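Re: [household-list] Two-tone containers, which half is the lid?
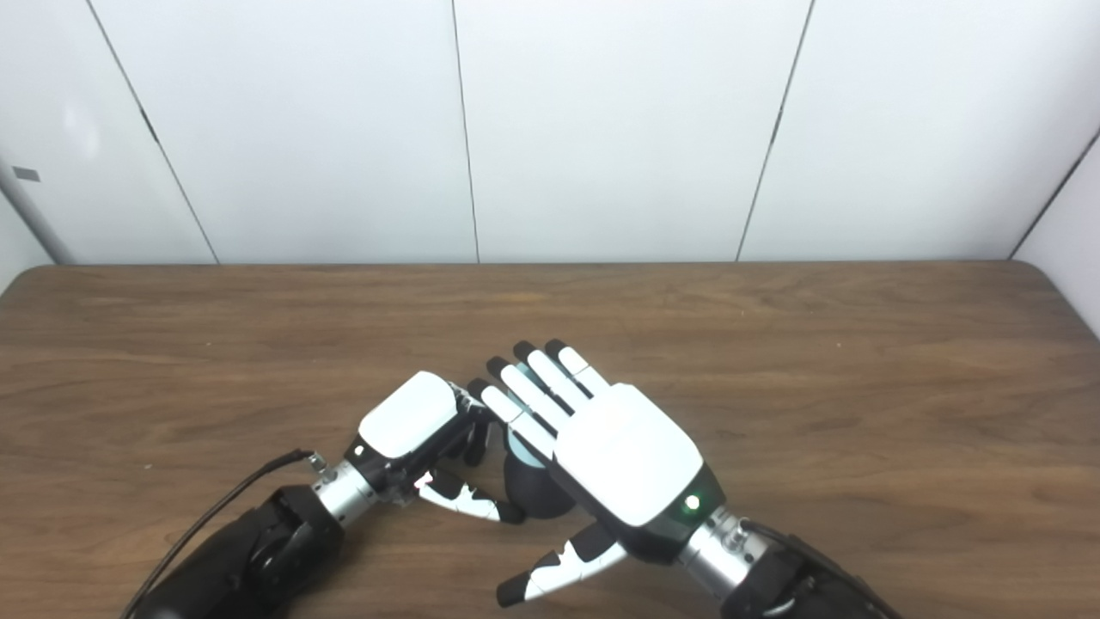
Pale blue on top, black below, on the brown table.

Junpei Kikuchi wrote:

> I've now gone through the whole drawer of small rounded things and I am
> convinced the two-color ones are the way to go. My rule is simple. The
> light part is always the lid, the dark part is always the base. If
> everyone in the house knows that, nothing gets put away upside down and
> nothing leaks in a bag. I have replaced all our plain ones. It cost me
> 80 dollars in total, mostly from Amano, with a few from Groria when
> Amano ran out in August.
>
> I would like to put the rule in the list's storage notes, next to the
> part on labels. Any objections?

Yes, one objection, and then a few smaller complaints.

I don't believe the rule. I've been keeping small containers in small drawers for a long time and I have yet to meet a color scheme that survived a second brand. Take the one at the top of this message. The pale blue is the upper part and the dark part is smooth and rounded and rests low, toward the near side of the table. By your rule the blue is the lid and we can all go home. But can you tell me from looking at it that it has a lid at all? I can't. Most of it is covered. It could be one solid thing in two colors. A ball can be two colors. So can a computer mouse, or a darning egg, or half the toys under my couch.

So before we tell people which half comes off, I'd want the notes to say how you find out whether any half comes off. My method is dull. Hold the bottom still with one hand, put the other hand flat over the top, and turn gently to the left. If nothing gives, try to the right. If nothing gives then either, look for a seam with a fingernail before you squeeze, pry, or fetch the butter knife. I've cracked two good jars with the butter knife and both of them were screw tops.

Now the smaller complaints.

"Light on top" is no help to anyone who puts things away in a dim pantry. Matte black and dark blue look the same in mine after supper. I go by feel. The jars I can sort by touch have a ridge on the lid, and the ones I fight with are smooth all over. If you want a rule, I'd vote for "buy the ones with a ridge" and leave color out of it.

Rounded bottoms are another thing. You praised them for being easy to wipe out, and fine, they are. They also roll. Our kitchen table has a slight slope toward the stove, and anything round that I set down at the high end has to be chased. I gave up and put a folded dish towel under them while I fill them. A shallow tray works too if it has a lip. Neither one is mentioned in the notes and both have done more for me than any matching set.

Then there's the money. You spent 80 dollars to replace containers that, as far as I could tell from your earlier messages, closed properly. Sherif Nasr posted a while back that he'd marked his old ones with a dab of nail polish on the lid and a matching dab on the base, lined up where the thread starts. I tried it on the worst of mine. The polish wears off where your thumb goes, so put it on the side. Otherwise I have no quarrel with it, and the bottle of polish was already in the bathroom.

I'm also not sold on Plandlow's claim that their two-color line is "sorted for life." The drawer they show in the catalog has nothing in it except their own containers. Mine has theirs, Drillell's, three yogurt tubs and a thing my sister brought back from a conference. Show me the rule working in that drawer and I'll type it into the notes myself.

What I'd accept for the notes:

Check for a seam first. Turn before you pry.
Mark lid and base so they can be matched, by whatever means you have.
Set round-bottomed ones on a towel or a tray to fill them.
Color is up to you and means nothing in the next house over.

If Junpei wants a line saying that in his house light means lid, I won't fight it, as long as it says "in his house." Sherif, if you're reading, does your nail polish hold up in the dishwasher? I wash mine by hand and can't say.

One last question for anyone with the bigger Groria jars. Do the lids swap between sizes? The label on mine says they do and I've been at it half the morning without getting one to catch.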